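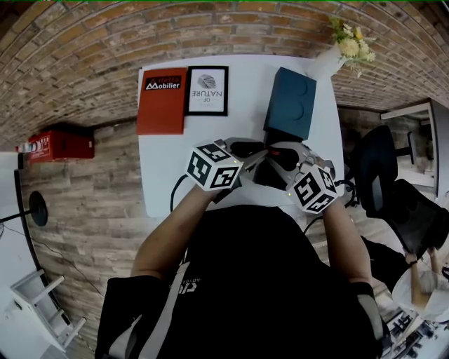
Abimbola Okoro wrote in to say that I'd got the Trunitz Accord backwards in the first version of this article, and that the opposition never "joined" the government at all — it agreed to stop blocking the budget, and everything else got read into it later. I've gone back over my notes and I think that's right, so the section on the accord has been redone.

Print this article | E-mail this article

The Trunitz Accord

The Trunitz Accord is the power-sharing deal that ended the long standoff in the Gravwood regional assembly. It takes its name from the lakeside town where the talks were held (lovely place, terrible trains). I've been following Gravwood politics for longer than I'd like to admit, and this is still the episode I get the most mail about, so I've tried to put the whole thing in one place.

Background

Gravwood's assembly is elected by a list system, and it almost never gives any party a majority. For years that didn't matter much. The Ahuja bloc, named after the river district where it started, would win the most seats, pick up a smaller partner, and carry on. Then the smaller parties began to drift together under the Melteo label, mostly over land registration, and suddenly there were two camps of nearly the same size and hardly anyone in between.

The result was a mess! The assembly couldn't pass a budget, couldn't confirm a chief secretary, and at one point couldn't agree on who should chair the session that was supposed to settle who would chair the next session. Civil servants kept being paid under an emergency rule that let the old budget roll over, but no new spending could start. Road repairs stopped in the northern districts first, which is a big part of why Melteo voters up there were so angry.

The talks

Both sides came to Trunitz in September with small teams, and the meetings ran for 6 days. I wasn't in the room, obviously, but I did spend a lot of that week in the hotel lobby drinking bad coffee with other people who weren't in the room either. What we heard was that land registration came up on the first morning, went badly, and was left until the end.

The breakthrough was on the budget. Melteo agreed to abstain on spending bills as long as Ahuja gave it the chairs of two standing panels, audit and local government. Ahuja had offered one of those before and been turned down. Adding audit changed the mood completely, because it meant Melteo could look at the books without having to take the blame for them.

What it says

The text is short, and I'd encourage anybody who's interested to read it. It has four articles. The first covers the budget abstention. The second hands over the panel chairs. The third sets up a joint working group on land registration, with a deadline of 90 days to report back. The fourth says that either side can walk away with written notice to the speaker, and that's really the one people should have paid more attention to.

There is nothing in it about cabinet posts. This is where I went wrong the first time around, and I wasn't the only one — a good many newspaper accounts called it a coalition agreement, and the phrase stuck. Melteo members did end up in two deputy posts later on, but those came out of separate bargaining after the chief secretary was confirmed.

After the accord

The budget went through, and the chief secretary was confirmed soon after. Road money reached the northern districts late, though it did reach them. The land registration group met its deadline with a report that split down party lines, so the assembly got two sets of recommendations and adopted neither. A watered-down bill passed the following session and left out the hill villages, where most of the disputed titles are.

Neither side ever gave notice under the fourth article. The accord lapsed when the assembly was dissolved for the next election, and the new one hasn't renewed it, although the habit of giving the audit chair to the opposition has carried on without any rule requiring it.

How people see it

Opinions in Gravwood are split, and pretty predictably. Ahuja supporters tend to call it a sensible truce. Plenty of Melteo voters feel their side gave up its best card (the budget) for two panels and a report. My own view is that the audit chair was worth more than it looked at the time, but I can see why somebody in a hill village still waiting on a title would tell me to get lost.

I'm still looking for the minutes of the working group's closing meeting. If you have a copy, please write.

Last revised March 29, 2026

Contact | Copyright, all rights reserved | Back to top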